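The September my uncle came to stay, I was eleven, and he brought with him one suitcase, a violin he couldn't play, and a recipe he said had been stolen from a bishop. His name was Gyula Gulyás, and he was my mother's uncle really, which made him something else to me, but everyone in Drevwood called him Uncle Gyula within a fortnight, even the man at the bank.

He was meant to stay until the rains. He had the sleepout at the back, with the louvres that never closed and the smell of lemon tree coming through them, and each morning before the rest of us were up he'd be out on the step in his singlet, having a long conversation with the dog in Hungarian. The dog, who had never listened to a word any of us said, listened to him with her head on one side.

Now, the recipe was for a cake, and the cake was the one he called the Dobos, as though it were a neighbour. "The Dobos cannot be hurried," he'd say, or "The Dobos does not like a draught," and Mum would get up and shut the door. It had thin layers of sponge with chocolate cream between them and a hard caramel lid on top that you had to cut while it was hot, before it changed its mind. He had made 158 of them in his life, he told me. He kept the tally in pencil inside the violin case, in bundles of five like a prisoner, and under my mother's hand lamp he let me check his arithmetic, and I'm sorry to say he was out by two. He took it very well. He said he would have to bake the missing ones, as a matter of honour.

So we baked. We had the old Gradholm oven then, with the door you held shut by leaning a chair on it, and I was put in charge of the chair. The first cake slid sideways in the heat and ended up more of a staircase. Uncle Gyula looked at it for a good while, hands on his hips, flour up to the elbows, and then he cut it into slabs and sent me up and down the street with it, and I came home with an empty tray, half a dozen eggs from Mrs Nodden, and a message from her that it was the best thing she'd tasted since her wedding, and that she'd include the wedding in that.

He went quiet at that, and put on a clean shirt.

The second cake took him three days. He sent me for better butter, and then for the first butter again, which he'd decided he'd been unfair to. He sang. He made the caramel late in the evening when it was cool enough, with every window open and moths going round the light, and when he poured it out it ran to the edges and set like amber, and he drew the knife through it so gently that I found I was holding my breath along with him, and the dog was too, I think, from under the table.

In the morning he carried it across to Mrs Nodden's himself, walking very slowly down the middle of the road, and a ute pulled over to let him by.

The rains came in their own time, and the suitcase stayed on top of the wardrobe.
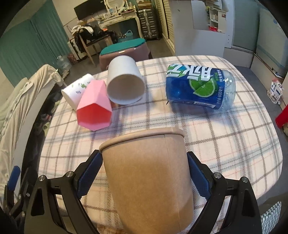

Mum did ask him once, that summer, when he thought he might be heading home. He was topping and tailing beans at the sink, and he turned around with such a puzzled look, the colander dripping on his good shoes, that she handed him the tea towel and asked what he'd like for dinner.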